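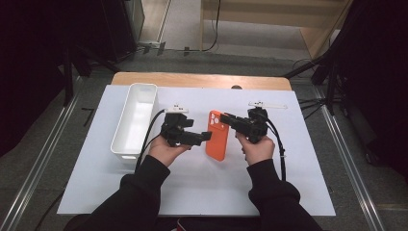 Rok Leka had signed up for 300 takes by the end of July, and at 4 p.m. he was stuck on the phone case.

The task sheet from Fodus gave it one line. Pick up the case, put it in the bin, release, return to start. Slavica Spahić had taped the sheet to the wall at shoulder height and underlined the word "return," because new people forgot it and went straight into the next take with their hands still moving.

"You're rushing the approach," she said. She was sitting behind him with the laptop on her knees.

"It's the same as the last one."

"The last one was too fast too. I kept it, but it was too fast."

Rok brought the grippers back to where they started. His left wrist hurt. He had worked two years at the Halilović bakery before this, and he had thought that holding a tool over a table would be easy after trays. It was lighter, but a tray didn't care how you carried it. Everything he did with the grippers was going to be copied by something that had never met him and couldn't tell which parts he meant.

"Go," Slavica said.

He opened both grippers and waited a beat the way she had taught him. 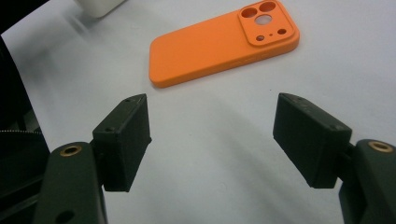 He came in low and closed on the side of the case. It slid. He closed again, felt it catch, lifted it, and carried it to the bin. Then he returned to start and held still until she tapped the key.

"Keep or toss?" he asked.

"What do you think?"

"Toss. I missed the first grab."

"Keep," she said. "You missed and you fixed it. Sorin asked for those."

Sorin Ivanov ran the training side out of the Lalgate office and came by once a month. On his last visit he had brought a clip of the arm trying the job by itself. It reached for the case, closed on air beside it, and then carried nothing to the bin, very smoothly, and let go of nothing. Then it returned to start. Rok had laughed along with everyone else, but on the bus home he thought about the way it had paused before it reached. It was his pause.

He took the case out of the bin and laid it down again, back side up. The rule was a new position every take. For the first 13 he had turned it a little each time, like a clock hand, until Slavica noticed and told him to quit making patterns.

"Just drop it," she said. "Wherever it lands."

He dropped it, and squared himself to the table.

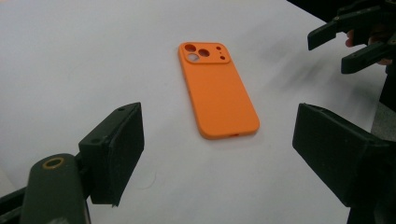 "Left hand this time," she said. "Keep the right one out of the way, but keep it up."

Rok breathed out. He thought about the clip, and about the arm somewhere in Lalgate waiting exactly as long as he waited. He wondered what would happen if he left the pause out.

"Am I supposed to stop before I reach?" he asked.

Slavica looked up from the laptop. "Who told you to stop?"

"You did. First day."

"I told you to wait until I'd started recording."

He looked down at the grippers. There were five months of takes with that pause in them, his and Marin's both, because he was the one who had trained Marin.

"Should I quit doing it?"

She scrolled back through the list for a while. Then she wrote something on the pad beside her and put the pen down.

"Do this one without," she said. "I'll ask Sorin about the rest. Go."

He reached.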